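Hardware notes: the Pranent 14 and its "all-day" battery

Sep 8, 2024

The new Pranent 14 went on sale this week, and the box says all-day battery in letters bigger than the product name. I've been hearing that phrase from laptop makers for years now, and I still don't know whose day they mean. Mine starts before seven and usually has two video calls in it before lunch.

Laxdal, the company behind the Pranent line, gets its number from looping a video file with Wi-Fi off and the screen turned down to where you'd have trouble reading a menu. It's in the footnotes if you have good eyes. I did the usual thing instead: mail, a browser with too many tabs, one spreadsheet that should have been a database, calls on speaker, brightness at a level a person would pick. It gave up in the middle of the afternoon. That's fine for a laptop this thin. It isn't a day.

The charging claim bothers me more. Laxdal says the thing goes from empty to full "over lunch," and so it might, with the 100-watt charger that isn't in the box. The one in the box is smaller and takes almost twice as long. You can buy the big one at checkout, naturally, and the checkout page suggests that you do.

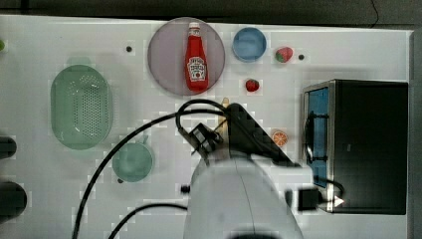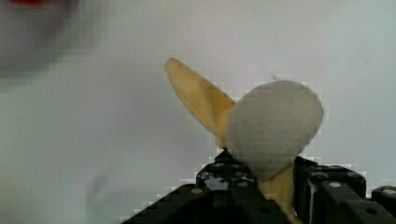
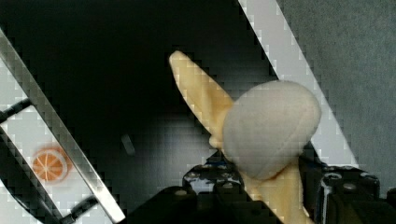
Wahyudi Ong doesn't buy my complaint about the battery and wrote in after last week's preview to tell me so. My desk is four steps from an outlet, he says, and I carry a charger everywhere anyway, so why grade a laptop on the one thing I never depend on? He'd rather I spent the space on the keyboard, and he wants to know if it still rattles like the one from February.

Fair enough. It rattles less. The space bar on my unit has a hollow sound on the left side, and the arrow keys are still half height, which I will go on disliking until somebody at Laxdal has to edit a long document on one. The trackpad is good. I looked for something wrong with it and came up empty.

But I don't agree about the battery. A machine that costs $772 before tax and puts its running time on the front of the box ought to be graded on its running time. If the box said "pretty good keyboard, decent screen, keep your charger handy," I'd have nothing to write.

A few smaller things. The screen is sharp and too shiny to use near a window. The fan comes on during calls and stays on for a while after you hang up. There are 2 USB-C ports, both on the left, and you lose one of them whenever you're charging. The preinstalled Dedorby security suite asked me to subscribe before I'd finished picking a wallpaper, and taking it off required a restart plus a survey about my feelings.

The store in Nanville has the Pranent on the front table, plugged in. Ask them to unplug it and let you type for a few minutes. If you're replacing something old and you can wait, wait. Laxdal cut the price of the last model within months, and I'd be surprised if this one holds.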